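Vurnora open evening, Friday, November 2, 2018

I drove out to Lostiswood for the open evening at Vurnora, the shared workshop that took over the old Rudd building in October. Parking is on the street and the side door is the one to use. Entry was 4 dollars, paid at the desk.

Most of the room is one big open floor with metal frames and benches. I spent nearly all my time with the Fletis build, an arm that two members are putting together to handle small glassware. They had planned to do it in a garage at home and moved it here for the space.

## The Fletis bench

The fingers are black blocks with silver screws on top, and the beaker sits upright between them against a dark pad. A test tube rack stands farther back on the desk. The builders said the grip force took the longest to get right - 15 tries on plastic cups before they allowed any glass near it.

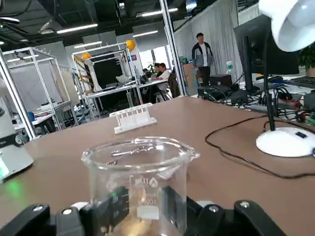
## What I asked about

- Cost: 200 dollars so far, not counting the motors, which came out of an older project.
- Power: two supplies, one for the arm and one for everything else. They had trouble with resets when both shared one.
- Software: their own, kept simple. Positions are saved by hand and played back.
- Next: a softer pad, then pouring.

I stayed 2 hours and left before the talk on wiring. Membership forms are by the side door - I took one and haven't filled it in yet.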